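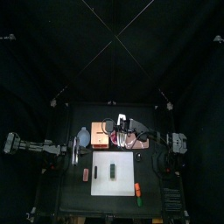

The board, the carrot, the little wooden box and the rest of the gang, Thursday.

Thu 31 October

Black table, black curtains. Very seasonal, though we didn't plan it. Amna Swati looked in before lunch and asked whether we were holding a séance for a carrot.

I had meant to sort out the play kitchen things in an hour. I have now spent a morning on them and formed opinions. The white cutting board is the only piece with any dignity. It has a slot for a handle, it sits flat, it asks nothing of you. The small green block got the place of honor in the middle of it, and I'm calling it spinach until someone produces a better theory. Concetta says cucumber. Concetta Colombo also says the pink one beside the board is ham, with the confidence of a woman who grew up over a deli, and I wasn't going to argue with her before coffee.

The carrot has a dark line slantwise across its orange part and I feel for it. My own back has one in about the same place.

Then the wooden box, with a slot in the top and a little round knob sort of thing. I wanted to use it for coins. Concetta wanted it to be a toaster. We went back and forth for longer than I'd like to admit, and it is down on the list as "box (see C.)," where I expect it will stay until April.

The list has 52 lines. Fourteen say "food, unclear." I typed it up after lunch and sent it to Benedetti, who wrote back asking if we had any more bowls. We have the see-through bluish one, if it is a bowl. It has a tab sticking out at the end and I've lost the will to look into it.

Home by six. Two bags of candy by the door and four kids all evening, one of them dressed as a mailbox. Ate most of the first bag myself — dinner, unclear. Tomorrow the plates.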